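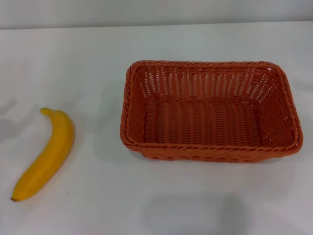
Home Products Robotics Compare Log in

Plarkthorpe Starter Cell

The Plarkthorpe Starter Cell is a tabletop pick-and-place kit sold by Braltillow. One arm, one two-finger gripper, head camera on a mast, software license. Aimed at colleges and small labs. Designed by Sølve Magnusson and Apolline Cordier, first shipped in October.

Setup. Arm bolts to any flat table. Pale surface recomended, shadows can confuse the camera. Calibration takes 9 minutes with the supplied card.

Tasks. The basic exercise is fruit into basket: a banana starts on one side, an empty woven basket on the other, arm moves one into the other. Later tasks add clutter and moving the basket mid-run. Users can record there own by hand-guiding the arm. Controller stores 70 demonstrations, older ones have to be exported.

Software. Called Clovine. Runs on a laptop, no cloud account needed. Simulator included but slow.

Reception. Thenmozhi Nadar tested the kit over 836 runs of the basket task and reported 76 percent success, most failures being grasps too near the stem. Praised the manual. Aminu Afolabi found the gripper pads wore quickly and spares hard to get outside Europe.

Versions. Base, and Flores, which adds a second arm and a wrist camera. Flores does not fit the original mast.

See also: Clovine, Braltillow

Share 9 Comments 70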